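Lemon tree gone mad, what do you do with them all?
Started by Sudance in Backyard & Kitchen

Sudance
Our old lemon tree in Stornthorpe has gone absolutely bonkers this August, bless it. The neighbours have stopped answering the door! What's everyone making?

gindeo_gran
Marmalade, love, always marmalade. Slice the night before, soak the pips in a bit of muslin, and don't rush the boil. I get 20 jars in a good year.

Sleiman
Cordial for us. 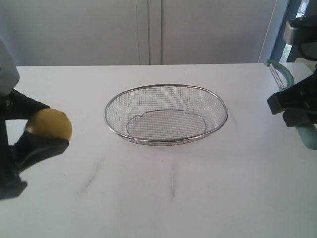
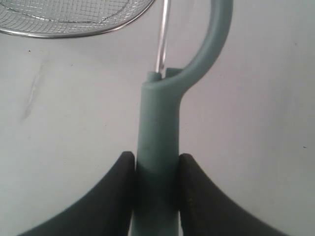 My recipe is 325 grams of sugar to a litre of juice and water (Mum used nearly double, and we all had the fillings to prove it). Give the fruit a good scrub before you zest. A yellow lemon with a bit of a bumpy skin is perfect, as those have the best flavour.

gindeo_gran
Sorry Sleiman, I can't agree there! Smooth, thin skins every time. Bumpy ones are all pith.

Piroska Kelemen
Depends on the tree, I reckon. Mine are knobbly as anything and still full of juice. I freeze it in ice cube trays.

Sudance
Freezing it is, then marmalade if I've any puff left.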